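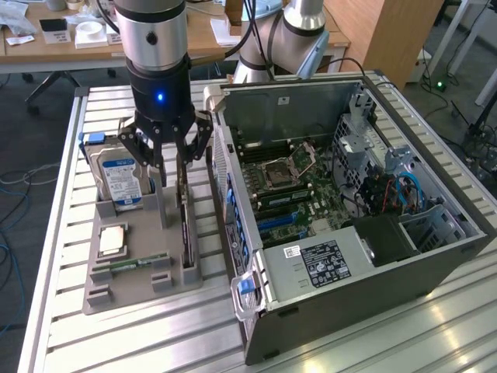

Figure 11.1 An open desktop case on its side, with a hard drive, a processor and two memory modules set out in a tray beside it.

Chapter 11
Putting the parts together

This is the chapter where it all becomes a computer! You have spent a good many pages on what a processor does, how memory holds its contents and why a drive keeps them when the power goes. Now you get to handle the things themselves, and I hope you will enjoy it as much as I still do after 77 builds (I keep a tally inside the lid of my toolbox).

Open up a desktop machine and the first surprise is how few parts there are. A board, a processor, some memory, a drive, a power supply and the case that holds them. Each has one place to go, and most of them have a notch, a corner mark or an odd number of pins that tells you which way round they sit. Learn to look for those marks and you are halfway there.

Look again at Figure 11.1 and find the socket on the board. Its metal frame is lifted and there is no processor in it, so the contact area is open to view. Never touch that area, and never leave a socket open for longer than you need to. A bent contact is tiny, hard to see and miserable to put right.

Before you start

Work on a clear bench with good light. Touch bare metal on the case before you pick up any part, and do it again whenever you have walked away and come back. Hold boards by their edges. If you have long sleeves, roll them up!

Then lay out your parts, every one of them, before a single screw goes in.

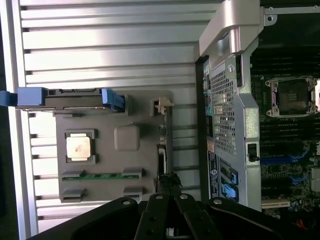

Laying out is a skill in its own right, and a lovely one to get good at. The idea is that every part has a home outside the case as well as inside it, so that you can see at a glance what is still waiting. A shaped tray is the tidy way to do it: the processor here has a square frame to itself, with its heat spreader facing up, and the narrow green strip below it lies between grey clips. If your workroom has no such tray, use the lids of the boxes the parts came in, one part to a lid. Hortensia Cárdenas, who taught me at the Hirach workshops, used a bun tin lined with anti-static foam, and I have never seen a neater bench.

Two parts, two kinds of push

Beginners often ask how hard to press. It depends on the part, and the difference is worth feeling for yourself. A processor of the kind used in this chapter is lowered straight down and needs no pushing at all; if it doesn't sit flat, lift it out and check the corner mark. A memory module does need a firm push, with a thumb at each end, until the catches close. Practise on the old Skimach boards from your kit, 3 times with each part, before you try it on the real thing.

In this chapter you will

name the main parts of a desktop computer and say where each one goes
fit a processor and a memory module without damage
connect a drive and check that its cables are seated
keep a build record using the Londoño sheet on page 2 of your workbook

Keep that sheet beside you from the start. Section 11.1 begins with the case.

Demeo Schools Computing, Book 2. © Demeo. Contact the schools desk for copying permission. Back to top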